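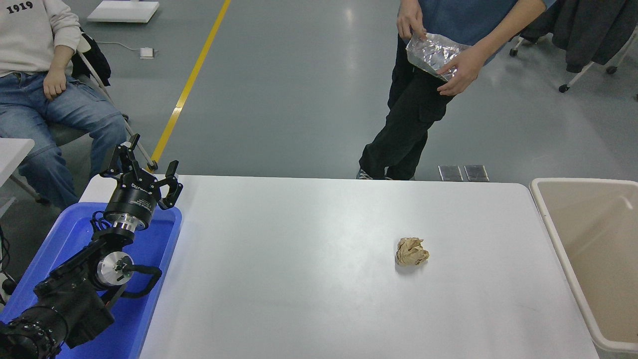 Fig. 7. White table, one ball of tan paper left on top, bin at the right side.

7. Clearing the table before a packing run

Do this before every run, not just the first one of the shift. Takes a minute.

7.1 Bin goes beside the table, right side. Check inside first. Should be empty. If not, empty it, then come back.

7.2 Big stuff off the top. Boxes, tape rolls, scissors. Tape and scissors go back in the drawer, not on the floor.

7.3 Scrunch loose packing paper into balls, fist size or so. Flat sheets slide off the rim and end up under the table.

7.4 Paper in the bin. Just paper. One ball at a time is fine.

7.5 Foil bags are separate. Hold the top edge pinched shut, other hand underneath, carry it over to the foil sack. Do not crush a bag until you have looked inside.

Note: foil and paper in the same bin means the whole bin gets sent back. Brasix will not take it mixed. Ask Roxana Nedelcu if you need more foil sacks, code 151 on the order sheet.

7.6 Wipe the top. Dry cloth first, then damp. Start at the far edge and pull crumbs toward you.

CAUTION: No scouring pads on the white tops. They scratch and teh marks do not come out.

7.7 Trays: wipe the raised rims as well as the bottom. Dust collects in the corners. Leave trays where they are, don't drag them across the top.

7.8 Look under the table. Far side too. Missed paper is a slip hazard, closed shoes only in the packing area.

7.9 Initial the sheet. Table number, your initials, done.

If the bin fills up mid-run: stop, swap it, start again. Do not push paper down with your foot. Cracked bins get reported to Farhad Karimi, spares are on shelf 81. Put the craked one outside the door with a tag on it.

Small spills, see section 9. Sticky residue from labels, see section 10.

Section last changed January 26, 2021 (steps 7.5 and 7.7)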